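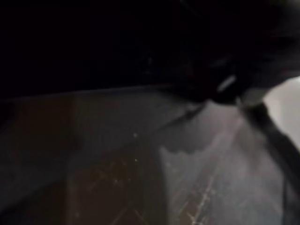
**Grastby Facilities Desk: Kitchens and Shared Rooms**

**Ticket:** 600
**Subject:** Brown discoloration on work surface, left side
**Opened by:** Uyên Nghiêm
**Assigned to:** Urs Ammann
**Opened:** Sunday, August 11, 2024
**Priority:** Normal
**Status:** Waiting on supplier

### Report

The work surface in the Mạch prep room has gone brownish on the left. It runs down to the front and stops near the middle, where the top goes back to light gray. The change between the two is soft, so I can't say exactly where it ends. It looks murky more than stained, as if there were something thin over the top.

I wiped it with warm water and dish soap and it looked the same afterward. I don't know when it started. I was off last week and the room was used by the evening group.

The light over that end is poor. The back is very dark even with the main switch on, so please bring a lamp.

Uyên

### Log

**Urs, first reply**

Thanks. Before I come over:

- Does the brown part feel different from the gray part?
- Has anyone put hot trays down on that end?
- Which cleaner is in the cupboard now?

Please don't use the scouring pads on it. That top was refinished in February and we only have a small amount of the finish left.

**Uyên**

It feels a little tacky if I press my palm on it. The gray part doesn't. I asked about trays and was told they always go on the rack, but I wasn't there.

The cleaner is Sosent, the concentrate. The spray bottle next to it has no label and smells much stronger than usual.

**Urs**

Leave the spray bottle for me. Sosent should be mixed at 3 capfuls to a full bucket. If it goes on undiluted and isn't rinsed, it leaves a film, and the film picks up color from whatever is put on it. I've seen that on the shelves in the hall pantry, although it was more yellow there.

Please keep food off that end for now.

**Urs, site visit**

Checked with a work lamp. Notes:

1. Brown area is tacky, as reported. No blisters or lifting that I could feel.
2. Plain water on a white cloth: nothing came off.
3. Water with a little white vinegar, left five minutes: cloth came away light tan. Repeated on the same spot and got less color the second time.
4. Test spot is the size of a coaster, near the front. It is lighter than what surrounds it but still doesn't match the gray side.
5. Emptied the spray bottle and threw it out. New one filled at the right mix and labeled.

So some of it is residue. I can't tell yet if the finish underneath has changed color too. I stopped there so I wouldn't soften it.

Ceiling light: one tube was out. Replaced. The back is still dim because the shelf blocks it. I've opened a separate ticket for a strip light.

**Uyên**

The test spot has stayed the same since you left. No tackiness there. Can we do the rest ourselves with the vinegar mix?

**Urs**

Please wait. I've written to Zivurano, who did the refinishing, to ask if vinegar is safe over the whole area and if they would sooner see it untouched. The work may still be covered. They quoted 7 working days for an answer.

**Urs**

Short reply from Zivurano. They want to know how long the cleaner was left on. Uyên, can you ask the evening group? A guess is fine.

**Uyên**

Asked. They sprayed it at closing and left it overnight "to soak," on 3 nights. They didn't know it had to be rinsed. I've taped the mixing instructions inside the cupboard door.

**Urs**

Passed on to Zivurano. Probably not covered in that case, but they will still advise on the cleaning.

### Open items

- [ ] Answer from Zivurano about vinegar on the full area
- [ ] Clean remaining residue, then compare both sides in daylight
- [ ] Decide on refinishing the left side
- [x] Replace spray bottle
- [x] Replace ceiling tube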